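Member Forums > Barrera Library Consortium > Circulation and Access > Loan Periods

Search this forum Advanced search

Proposed change to the standard loan period for book club sets

aserrano_access
Members are advised that the Access Working Group is reviewing the loan period for book club sets. Under the present rule, a set may be kept for 40 days and may not be renewed. Several branches have asked that the period be shortened so that sets return to the shelf sooner. The group invites comments from branch staff before the September meeting. Please state your branch and, where possible, the number of sets it manages.
Arnaldo Serrano, Access Working Group

huria_branch
The Huria branch manages 13 sets and does not support a shorter period. Most of our clubs meet once a month. A club that collects its set on the day of one meeting must hand out the copies, allow members time to read, hold the next meeting, and then gather the copies again. The present rule allows for this with a small margin. A shorter period would place many clubs in default through no fault of their own.

trundard_desk
Trundard takes the opposite view. Our records show that the most requested titles spend a large part of each loan sitting in members' homes after the discussion has been held. We would support a shorter period with one renewal, granted only where no other club has placed a hold. This would protect clubs that need the time and release the sets that are no longer being read.

huria_branch
With respect, a renewal that depends on holds gives a club no certainty. The organizer would not know on the day of collection whether the set could be kept until the meeting.
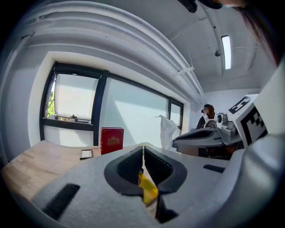
The holds themselves are also unreliable as a measure of demand. It is common for one club to place holds on 4 titles and collect only the first to arrive. Until that practice is addressed, any rule tied to holds will reward the clubs that place the most of them.

ninisum_circ
Ninisum agrees with Huria on the matter of multiple holds and with Trundard on the loan period. The two questions should be decided separately. We would also ask the group to consider incomplete sets. At present a set with one missing copy is treated as overdue in full, and the whole club is blocked from borrowing. Our staff spend more time on this than on any other part of the service.

trundard_desk
We cannot agree that incomplete sets should be treated more leniently. The next club has been promised a full set. If one copy is absent, a reader goes without. The block is the only measure that has produced results at our branch.

ninisum_circ
Our suggestion is that the block apply to the member who holds the missing copy. The sign-out sheet inside each box already records this, provided that the organizer fills it in.

huria_branch
Many organizers do not fill it in.

pages_and_tea
I write as a club organizer and not as a member of staff. The sheet has one line per copy and no space for a telephone number, so I keep my own list. I would also note that the link to the current rules on the set request page returns a 404 error. I was not able to confirm the loan period before posting.

aserrano_access
The broken link has been reported to the web team. The current rules may be obtained from any branch desk in the meantime. The comments on multiple holds and on incomplete sets will be entered as separate items on the agenda, as Ninisum has requested. A revised sign-out sheet will be circulated for comment.

trundard_desk
Trundard asks that its objection on incomplete sets be recorded with that item.

aserrano_access
It will be recorded. Branches that have not yet replied may continue to do so in this thread.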